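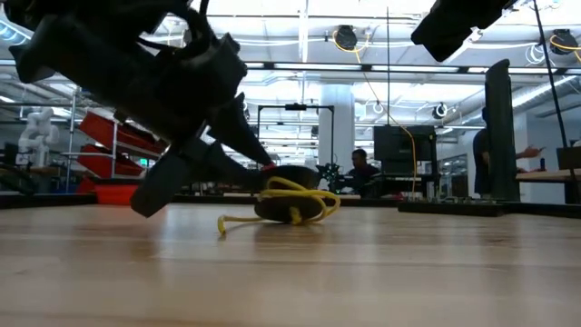 Section 4. Changing the Fuel Filter and Bleeding the System

Revised 2/19/20

Welcome back. If you have worked your way through the oil change in Section 3, you already have most of the tools out, and you may as well carry straight on while the hood is up. Fuel filters on the Dalik 664 diesel are cheap and not hard to get at, and a fresh one is one of the kindest things you can do for your injectors. Owners in cold places like to do the job in March, once the winter fuel is used up, and we think that's a fine habit.

How often

Change the filter every 228 hours of running on a stationary engine, or once a year if you run less than that. If you buy fuel from a farm tank or from drums, please look at the water bowl every time you check the oil. It only takes a moment (and yes, we know, it's always the greasy side of the engine).

What you will need

Grovus spin-on filter, long or short pattern
Strap wrench
18 mm wrench for the bleed screw
Drain pan and plenty of rags
A cup of clean diesel fuel

CAUTION: Let the engine cool all the way down before you start. Diesel fuel dripping on a hot manifold can catch fire. No smoking, and keep a fire extinguisher within reach.

Removing the old filter

1. Turn the key off and disconnect the negative battery cable.

2. Close the fuel tap under the tank. On Sodside frames the tap is behind the left-hand panel, and you will have to feel for it.

3. Set the drain pan under the filter, open the drain at the bottom of the bowl and let it run until it stops.

4. Unscrew the filter with the strap wrench, turning it counterclockwise as seen from below. Check that the old rubber ring came away with it. If it stayed behind on the head, peel it off with your fingers and wipe the face clean.

Fitting the new one

5. Wet the new ring with a little clean fuel and spin the filter on by hand until the ring touches. Give it another three-quarters of a turn and stop there. Please don't use the wrench for this part.

6. Close the drain, open the fuel tap and reconnect the battery.

Bleeding out the air

7. Loosen the bleed screw one full turn and work the hand primer slowly. You will get froth at first, then a steady stream. Tighten the screw while fuel is still flowing.

8. Start the engine and hold it below 2000 rpm for a few minutes. A bit of stumbling is normal. If it dies, go back to step 7 and bleed it again.

NOTE: Engines fitted with the El Ouafi electric lift pump have no hand primer. Turn the key to ON, without cranking, and let the pump run with the bleed screw open.

9. Look all around the filter and the bleed screw for leaks, wipe everything down, and write the hours on the side of the filter with a marker.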